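Household chore robots

Household chore robots are machines meant to do the everyday jobs people do with their hands at home: putting away shopping, folding laundry, loading a dishwasher, wiping a counter. I've been keeping this entry going for the wiki and I try to stick to the facts, but I do have opinions, so expect a few of those too. The short version is that some chores are getting close, and most are still slow going.

Background

The robots most of us already own do one thing on a flat floor. A robot vacuum doesn't need fingers, and it can bump into a chair leg and carry on. Factory arms have had fingers (well, grippers) for decades, but they get to pick up the same part from the same spot all day long. A kitchen gives you neither of those. The mug is somewhere new every morning and the bread bag is a different shape each time you touch it!

What changed is mostly the learning side. Older systems were programmed move by move. Newer ones are often trained on recordings of a person steering the arms through a job over and over, and the software works out its own way of doing it from there. Kosmas Drakos, who wrote the first version of this entry, called it "apprenticeship without the tea breaks," and I've left that in because I like it.

Groceries

Unpacking and packing groceries is my favorite test, and I think it tells you more than the laundry videos do. A paper bag creases, tips over, and hides whatever is at the bottom. The packets inside are shiny and squashy and come in every size. A person just reaches in and feels around. Most arms can't feel much at all, so they lean on cameras, and a camera down inside a bag has a lot of shadow to deal with.

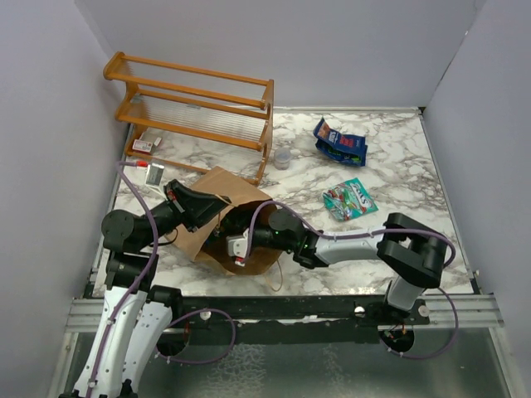 Two arms at a tipped paper bag, with snack packaging and a wooden rack on the same tabletop.

Two arms do help here. One can steady the bag while the other goes in, the same way you or I would do it. The trouble is that both have to agree on where the bag is, and it moves whenever either of them pushes on it. Handles are a nuisance too, as a gripper finger can hook one by accident and take the whole bag along.

The Tritano trials

Fotini Alexiou and Markos Karagiannis ran the Tritano shelf trials in September, and they're the closest thing I have to a fair comparison. Each setup got 1000 tries at moving a single packet out of a bag and onto a shelf. The Kusik arms did well with boxes and stiff cartons. Crinkly bags were where it fell apart, mostly from grabbing a pinch of plastic that then slid out. Nutiria entered a one-armed machine that was quicker on the easy items and hopeless once the bag fell over. I'd love to see it run again with a second arm.

Other chores

Folding towels is in decent shape. Shirts are harder, and fitted sheets, forget it (I can't do those either). Dishwashers are possible if the plates are spaced out. Wiping a table works fine until there's something on the table.

On the shop floor the picture is rosier. Orestis Psarras at Fragkou told me their packing bench uses 4 arms and one person who sorts out the jams, and before that it took 6 people. Somebody still has to open the bags, though.

So, can they do chores yet?

A few, slowly, with someone nearby. I wouldn't buy one to put my shopping away, but I'd happily watch it try.

See also: robot vacuum, gripper, bin picking

Last edited 2nd October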